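## 4. Living with the link: what our households told us about wireless display adapters

We promised in the opening section to come back to the question of how people get a picture from a small device onto a big screen at home, and we are glad to do so here, as it was the part of the study we most enjoyed.

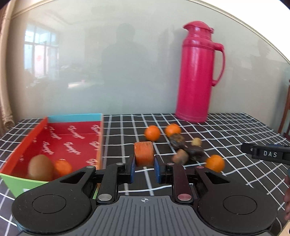 **Figure 3.** A short piece of carrot held between the blue fingertip pads of a gripper, over a black cloth with a white grid.

Our households used one of two adapters, the Muter and the Omus. Both plug into the back of a television, both take their power from a USB cable, and both show a waiting page with a network name on it when nothing is connected. On paper there is very little to choose between them. The Muter mirrors the whole screen of the phone or laptop and does nothing else. The Omus can mirror too, but it can also take over a video and play it by itself, so that the phone is free for other things (or can be switched off altogether, a point that several of our older participants were delighted to discover).

We collected 409 diary entries over the study period, which ended in July. Each entry covered one attempt to connect, whether it went well or badly, and we asked people to write as much or as little as they liked. Some wrote a single word. Others gave us a full page, with the name of the movie and what everyone thought of it, and we read every one of those with real pleasure even when they had no bearing on our questions!

### 4.1 Connecting for the first time

We had expected the first connection to be the hard part, and for the Muter it was. People had trouble finding the right menu on their phones, which goes by a different name on nearly every model, and a good many of them tried Bluetooth first. It's an easy mistake to make, and one that the printed leaflet does little to prevent. The Omus walks its owner through the setup in an app, and the diaries from those homes are calmer for the first evening or so. After that the two sets of entries begin to look much more alike.

The Chisholm households deserve a separate word. These are apartments in one large building, where a phone searching for a screen may be offered the neighbors' televisions along with its own. Participants there soon took to renaming their adapters, and we came to feel that the renaming step ought to be the very first thing the instructions mention. In Rustwood, where the houses stand well apart, hardly any diary raises the subject.

### 4.2 Delay and dropped connections

We asked people to note any lag that bothered them, and we left it to them to decide what "bothered" meant. Slide shows and family photos drew no complaints at all. Movies drew a few, mostly over sound that ran slightly ahead of the picture. Games were another matter, and the players in our group gave up on mirroring quite early and went back to a cable.

Dropped connections were recorded in 90 entries. Of these, 21 came from evenings when a microwave oven was running in the next room, according to the people who wrote them. We would not want to lean too heavily on that number, as we had no way of checking it and our participants had heard us mention microwaves at the welcome meeting. Still, it fits with what one would expect from adapters that share a crowded radio band, and moving the adapter out from behind the television on a short extension cable was the remedy people praised most often.

### 4.3 What people kept using

At the closing interviews we asked each household which way of connecting they would reach for on a Friday night with guests in the room. Most named the adapter they had been given, though plenty of them added that a long HDMI cable was still coiled up in a drawer somewhere. We did not ask them to throw it out. The interview guide and the coding sheet for the diaries are both in Appendix 2, and the next section takes up the matter of sound.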